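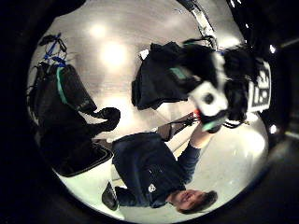 *Black backpack with the green stripe, navy sweater with the small white logo. Bags and rail, Ivdale.*

**Omness opens bag and gear storage room in Ivdale**

2 Jun 2025, Ivdale. Omness has opened a shared storage room for people who bike or walk in and need somewhere to leave a bag. Doors open at 6 every morning. Free for the first 2 hours, small charge after that, day passes at the front desk.

Space for 21 bags to start. More in December if the Lernley order comes thru on time.

What goes in: backpacks, jackets, work bags, helmets. No food please. No wet tents either, we had one already. 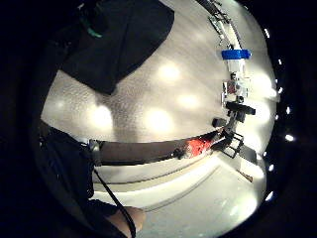
**Gwilym Morris**
Room manager, Omness Ivdale

Walls and floor stay pale, that was decided early. Dark bags show up well against it and people find their own stuff quicker. Long metal rail with its fittings and brackets stays too. Small parts and tools get put back at closing, please don't borrow them without asking.

"People were leaving bags in the hallway at Nyaga and tripping over them," said Morris. "So we wanted a proper room. Still a few things to sort, labels mostly, but its open and folks should come use it."

Tags are handed out at the desk. Keep yours, staff will ask for it at pickup. Lost tag means bring ID.

Groups of 6 or more, call ahead. Press visits by arrangment with the Ivdale desk, mornings best.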